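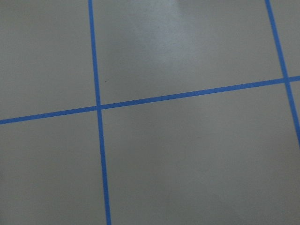 About Vekis

Vekis plans and runs automated material handling for small manufacturers. We work inside plants that are already operating, usually with the same crew on the floor before and after the change. Our office and test hall are in Cukidow.

What we do

Most of our projects replace manual transfer between stations: parts bins, trays, finished cartons. A typical installation has two or three mobile units, one charging point and a control desk. Loads are up to 1000 pounds. Anything heavier stays with a forklift and a licensed driver.

Floor layout comes first. Travel cells are marked in tape and walked by the people who work there before any unit is given a route. Tape can be moved in an afternoon. Paint goes down after the layout has held for a full production cycle.

What changes for staff

Automation removes tasks from a job, and it adds others. At Akl, a packaging plant we have supported since December 2018, cart pushing was taken out of the line operators' duties. Load checks, route holds and first-level fault clearing were added. Job descriptions were rewritten before startup, and pay grades were reviewed at the same time.

We ask every customer to settle the following in writing:

Who may stop a unit, and who may restart it
Which tasks end, and on what date
Training hours, paid and scheduled within the shift
How route changes are requested

Any person on the floor may stop a unit. Restart is limited to trained staff. We do not install under other terms.

Software

Grureck is our dispatch program. It assigns trips, logs stops and shows the state of each unit at the control desk. It does not record the speed or output of individual workers, and there is no option to turn this on.

People

Lama Khalaf heads site engineering and signs off every layout. Her group handles the survey, the tape plan, commissioning and operator training. Service calls go to the engineer who commissioned the site.

Visits

The test hall is open to customers and their floor staff by appointment. Closed-toe shoes are required. Visitors remain outside the marked cells while units are running.

Page last revised March 26, 2021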